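勺子进盘：一家机器人公司怎样攒演示

早班的人进门先换鞋，再去墙边的白板上看自己分到哪个工位。白板用磁条分成格子，每格写一个工位号、一个任务名和一个人名。Laimutė Strazds这天分到的任务叫“勺子进盘”。她把外套挂好，去料架上取了一个塑料筐，筐里装着各种勺子，晃起来很响。

Zullimell公司的采集车间在Drurnenholm镇边上，原先是一间印刷厂的装订房，地面还留着固定机器用的螺栓孔，后来用水泥补过，颜色深浅不一。车间里有14个工位，每个工位是一个铝型材搭的箱式台架，前面开口，三面有墙，台面前沿的横梁上装两条机械臂。操作员坐在台架前面稍远的位置，手里握着另外一对小一号的臂，自己的手怎么动，台上的臂就怎么动。

公司卖的东西叫Lonine，是一套给双臂机器人用的控制软件。客户买去以后，希望机器人能收拾餐具、叠毛巾、把文件插进架子。这些动作过去要靠工程师写程序，写一个动作要算坐标、设夹爪的力度，换一种勺子就得重来。Lonine的做法是让模型看人做，看得足够多以后自己推断下一步该往哪里去。人做的那一遍，行话叫一条演示，也叫一条轨迹。Strazds和她的同事每天上班就是做这个。

她来之前在一家面包房做分装，做了好几年。招聘启事上写的是“操作员，无需编程经验，手稳，有耐心”。面试那天考官让她用那对小臂把一颗纽扣从一个碟子夹到另一个碟子，她夹掉了两次，第三次夹过去了。考官是Nesrin Ersoy，车间的负责人，后来告诉她，掉几次都没关系，看的是掉了以后怎么去捡。

一条演示的样子

“勺子进盘”的规程打印在一张纸上，塑封好，用夹子别在操作台侧面。内容很短：台上放一个托盘，旁边堆一堆勺子，用两条臂把勺子一把一把夹进托盘，柄的方向尽量一致。做完把两条臂退回起始姿势，踩一下脚踏，这一条就存下来了。

规程规定一条不超过75秒，时间到了勺子没夹完也照存，标成“未完成”。规程的旧版本没有这个上限，有人为了把最后一把勺子摆正，来回拨了很久，后面那一大段几乎全是在拨同一把勺子。模型学了以后也爱拨，勺子已经在盘里了还要再碰几下。改了规程以后，旧的那批又请人从头看了一遍，把拨来拨去的段落剪掉。

勺子难夹，这是车间里公认的。不锈钢勺子表面会反光，摄像头看到的勺头里有灯、有墙、有机械臂自己的影子，角度一变，影子也变。瓷勺厚，夹爪张得不够大就会把它推走。塑料柄的勺子轻，一碰就滑。最麻烦的是压在一起的，想夹下面那一把，上面的会跟着动。

Strazds有自己的办法。她会先用左臂把堆顶拨松一点，再让右臂从勺柄中段下去。夹勺头容易转，夹柄尾又翘，中段最稳。她坐在那里示范了几条，手上动作很小，手腕几乎不动，主要靠肘往前送。台上的机械臂跟着她走，夹爪合上的时候有轻微的一声“嗒”。夹起来，往盘子上方移，停一下，再放。

停的那一下是有要求的。夹爪到了托盘上方要先停稳，再往下放，方便后面的模型把“搬”和“放”分开。新来的人往往忘掉，一路就扔进去了。扔进去也算成功，勺子确实在盘里，但这种演示在审核的时候会被打一个标记。

堆法也有讲究

开始录之前要摆台面。摆台面占掉的时间比外人想的多。Zullimell早期没有规定怎么摆，操作员图省事，每次都把勺子放在同一个角落，勺头朝同一边。用这些数据训练出来的模型在自己的台架上表现很好，搬到客户那里，托盘往旁边挪一掌宽，它就在空桌面上抓来抓去。

Abhishek Negi负责训练模型，那次去客户现场的人里有他。他说当时站在旁边很尴尬，机械臂每次都伸到原来放勺子的地方，合爪，抬起来，空着手走到盘子上方，停稳，松开。“停得特别标准，”他说，“该学的它都学了，不该学的也学了。”

回来以后，他跟Ersoy一起改了摆台面的规矩。现在每录一条之前，操作台上的小屏幕会给出一个随机的布置提示：托盘靠左还是居中，勺子堆在哪一侧，要不要混进别的餐具，台面上放不放与任务无关的东西。提示只给大意，具体怎么摆由操作员自己定。Strazds说她喜欢把勺子抓起来松手，让它们自己掉成什么样就什么样，再把掉到桌边的推回来。另一个班的同事习惯一把一把地码，码出来的堆看着乱，其实每把都搁得住。两种堆法都保留了下来，混在一起用。

与任务无关的东西，车间里叫“陪衬”。陪衬放在一个带轮子的柜子里，有文件架、文件夹、各种小物件。选陪衬的标准是客户的桌子上可能出现。办公室里有人吃饭，勺子旁边放着文件夹很平常。模型要学会不去理它们。Ersoy说，刚开始加陪衬的那一阵，成功率掉得厉害，模型会去夹文件夹的角。她没有把陪衬撤走，等数据多起来，这个毛病就少了。现在偶尔还会出现。

墙也要换。台架三面的墙是一层可以换的饰面，有素色的，有印花的，有仿石头和仿灰泥的。换一次要把台面清空，把旧的一面撕下来，再贴新的，贴的时候两个人各拿一头。气泡没人去管，客户家里的墙也不见得平。台面的板子同样有好几种，灰的、仿木的、带花纹的，滑槽一推就换上去。

料架上的勺子

勺子是买来的，来路很杂。第一批是从镇上的厨具批发商Taşdemir那里整箱进的，同一个型号，光亮的不锈钢，一箱一箱地码在仓库里。用了一阵子发现不行。模型只认识这一种勺子，换成木勺，夹爪张开的宽度都不对。

第二批改成零买。Ersoy给采购的要求是每一样只买一两把，越不成套越好。Taşdemir的店员起初不太理解，问是不是开餐馆，她说不是，对方就给她翻出来一个柜台底下的抽屉，里面全是配不上对的样品和退货。那个抽屉后来被她整个买走了。料架上现在还贴着那个店的价签，有些撕不干净。

瓷的容易碎。车间备了吸尘器和一副厚手套，碎了要停机，把台面和横梁的槽都清干净才能继续。Strazds碎过瓷勺，是右臂从盘子上方放得太高。那一条也存了下来，标成“失败，物品损坏”。她原以为要扣钱，问了一圈才知道没有这回事。

失败的要不要留，公司内部有过争论。Negi主张留，理由是模型见过勺子滑掉的样子，才知道滑掉以后怎么办。Tülin Yüksel不太赞成全留，她管审核，失败的演示看起来最费眼睛，要判断到底是操作员失手、夹爪松动还是勺子本身就夹不住。两边谈下来，定的规矩是：失手以后又补救回来的，一律留；失手以后直接放弃的，抽一部分留；机器故障造成的，不留。

Strazds对“补救”这一类很上心。她说面包掉在台上，捡起来换个地方放，手是不用想的，可是用小臂去捡一把滑到盘子外沿的勺子，得先想清楚哪条臂离得近，另一条要不要让开。两条臂会打架。规程里有一条，两个夹爪同时进托盘上方的时候，后到的要让先到的。她笑说这跟面包房出炉的时候抢烤架是一个道理。

审核室

审核室在楼上，窗帘常年拉着。Yüksel和她的组员每人面前两块屏幕，一块放视频，一块放曲线。视频是固定在台架上的摄像头拍的，曲线是每个关节的角度和夹爪的开合。审核员先按倍速看一遍视频，有疑问的地方再对曲线。

曲线上能看出很多视频里看不出的事。夹爪合到一半不动了，说明夹住了东西；一直合到底，说明夹空了。有时候视频里看着勺子明明在夹爪里，曲线却显示合到了底，放大了才发现勺子是卡在夹爪外侧的支架上被带起来的。这种算不算成功，规程里没写。Yüksel让组员先归到“存疑”，每周拿出来一起看。

每条演示至少经过2个人。第一个人打标签，第二个人不看第一个人的结果再打一遍，不一致的交给Yüksel。标签包括做没做完、有没有掉、有没有停稳、两条臂有没有相碰，还要用一句话写清楚这条在做什么。那句话是给模型看的，要写得像人平时说话。一开始大家写得很规整，“将勺子放入托盘”，条条一样。Negi看了以后请他们写得随便些，于是有了“把勺子都收到那个盘里”“桌上的勺子归置一下”“先收金色的”。

写“先收金色的”也惹过麻烦。那一条里操作员确实先夹了金色的勺子，可她只是顺手。审核员看着像，就这么写了。模型拿到这句话，会以为颜色是有讲究的。现在的规矩是，凡涉及先后和颜色的句子，必须跟操作员录之前收到的提示对得上，对不上就写得笼统。

Yüksel原来做字幕校对，她说两份工作挺像，都是看一段画面，写一句话，再让另一个人来挑刺。不同的是字幕错了观众会写信来骂，标签错了要等到几个星期以后，才在机器人身上看见。

教新人

带新人的是Hatice Tuncer。她在门口的工位上开课，一次带3个人，多了就看不过来。第一天不碰勺子，只让人用小臂推一块海绵，从台面这头推到那头。推海绵能看出一个人的手是不是太用力。机械臂那边没有多少力的反馈传回来，手感是空的，新人容易越捏越紧，结果夹爪把海绵压扁了自己还不知道。

第二天练退让。两条臂轮流往中间走，走到一半收回来，另一条再走。Tuncer在旁边拍手打拍子。她不喜欢新人做得快。做得快的人往往在空中走弧线，好看，可是弧线里有很多不必要的东西，模型会当真。她要求走得平，走得匀，像端着一碗汤。

练完退让才轮到勺子。她会故意摆一个很难的堆，压得很实，让新人去夹最底下的那把。多半夹不出来。她等新人急了，自己坐下来，先把上面的几把拿走，再去夹底下的，夹完站起来，不说什么。Strazds说她那时候才明白规程上“一把一把”四个字是什么意思。

手腕疼是这一行的职业病。车间规定每录一段时间要离开座位，走廊里有人压腿，有人靠着墙甩手。Tuncer自己的右手腕戴着护具，医生让她歇着，她把录的活停了，只带人。小臂的握把改过几次，最早的是打印出来的一个直筒，现在的有弧度，手掌能靠住，手小的人还可以垫一层软套。Strazds垫了两层。

人和人做得不一样，这件事也被当成数据来对待。系统里每条演示都带着操作员的编号，Negi训练的时候会看各人的占比，避免模型只像某一个人。有一版模型夹勺子之前总要在上方轻轻点一下头，谁也说不清从哪里来的。后来Yüksel在审核室里认出来了，那是晚班一位同事的习惯，她瞄准的时候小臂会往下沉一下再抬起来。那位同事那一阵加班多，占比就高了。她知道以后很不好意思，Negi倒觉得点头不影响成功率，没有让她改，只把各班的比例调匀了一些。

够不够

什么时候算采够了，车间里没有统一的答案。Negi的办法是定期拿一版新模型回到台架上，让它自己收勺子，操作员在旁边看着，手放在急停按钮上。看它在哪里卡住，下一周就多录哪里。六月那一版卡在叠在一起的勺子上，两把勺头套着勺头，它会一起夹起来，再一起放下，盘里看着像只进了一把。于是那个月白板上写得最多的就是“套叠”，操作员每摆一次台面都要特意套上几把。

套叠过了，又卡在托盘边上。勺柄搭着盘沿，算在里面还是外面？规程补了一句：勺头在盘底为准，柄伸出去不论。操作员照着做，审核员照着打，模型也就慢慢不再去动那些搭着的柄。Ersoy把每一次补的句子都抄在一个本子上，本子的前几页还是手写的总则，后面越来越碎，有一条只写了“绿色花柄的那把不要老放在最上面”。

她跟客户开会的时候常被问，机器人什么时候能收拾一整张餐桌。她一般先讲勺子的事。讲完有的客户点头，有的客户看表。有一家做养老院餐具回收的，听完以后寄来一箱他们自己在用的勺子，柄加粗了，是给手抖的老人用的。那箱勺子现在放在料架最下面一层，已经排进了提示里，夹爪要张到快到头才进得去。

晚班的人傍晚来接班，先去白板上看工位。Strazds把自己那格的磁条取下来，交给下一个人，顺口交代了一句，右臂今天夹瓷勺的时候有点滑，指垫可能该换了。接班的人在登记本上写了。她把筐里没用上的勺子放回料架，在水池边洗手，水声和楼下机械臂回零的声音混在一起。

台架夜里也不全停。有几个工位留给模型自己跑，第二天早上由审核室看录像，成功的和失败的分开。模型自己跑出来的能不能拿去再训练模型，Negi说他们在试，眼下只用操作员接管过的那些，就是模型做到一半做不下去，人伸手把它带过去的段落。这种段落短，可是每一段都正好在它不会的地方。

“接管”要另外培训。平时录演示，人从头做到尾，心里有数。接管的时候，臂已经在半空，姿势是模型摆出来的，人先要把手里的小臂对到同一个姿势，对准了才能接。对不准，台上的臂会猛地一跳。Strazds接过几次，说像别人开着车，让你从副驾驶把方向盘接过来。她打算等手腕好些了再去报接管的班。

“勺子进盘”这一项仍在录，料架上的勺子隔一阵就添几样。托盘也换过好几种，深的浅的都有，眼下常见的一种是蓝绿色塑料的，圆角，有边。

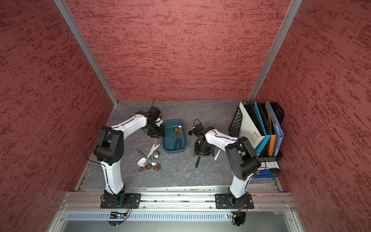 采访后记

本文的采访在Drurnenholm进行，2023年9月定稿。受访者均按本人意愿署名。Zullimell没有提供Lonine的训练数据总量，也没有就客户名单作出回应。文中操作规程的内容以采访时别在工位上的版本为准，Ersoy说，从那以后本子上又添了几条。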